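Titano is looking for demonstrators, Estville site
Posted 25 July 2021 | Part-time | Contact: Ona Šimkus

Can you hang a goblet on a rack without breaking into a sweat? Could you do it 114 times, through a pair of robot arms, while a man named Wael watches your elbow angles? We would like to pay you for that.

Titano teaches two-armed robots to do small household jobs. The teaching is done by people. You sit at the control station, move a pair of handles, and the arms at the table copy you, including your hesitations. The robot learns from all of it, so we ask that you hesitate as little as possible. 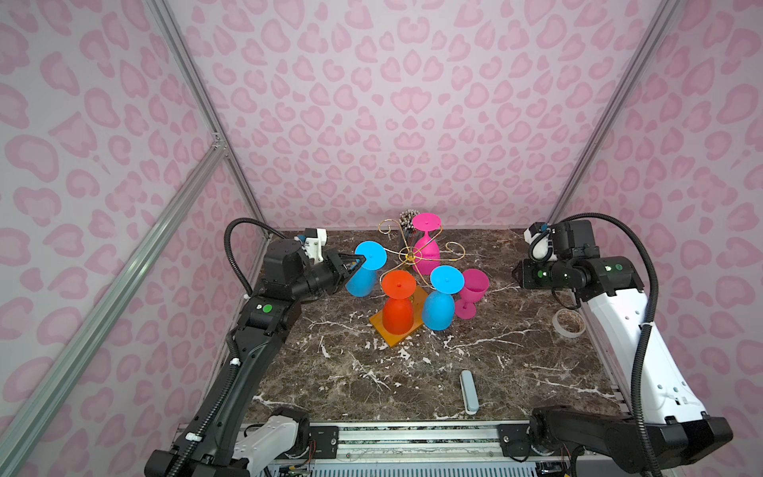
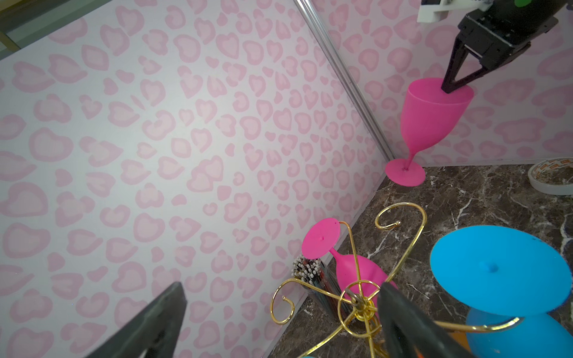
Most shifts run four hours with a break in the middle. The current job list has 916 demonstrations left on it, covering glassware, tape, trays and a folding task that Wael Bennani describes as "fine once you stop hating it." New people start with the goblets.

What we need from you:
Steady hands and decent eyesight (glasses are fine)
Patience with objects that roll
Willingness to throw out a bad take and say so
At least 2 shifts a week through October

No robotics background required. Our best operator so far came from cake decorating, and our worst has a doctorate and wrote this ad.

Pay is hourly, with a bonus of up to $700 for finishing the full block. Training is paid too. Parking is behind the Trevach building; please don't use the bakery's spaces, they have been very clear with us.

To apply, send Ona a few lines about yourself and the fiddliest thing you do regularly with your hands. Résumés are welcome but will be read second.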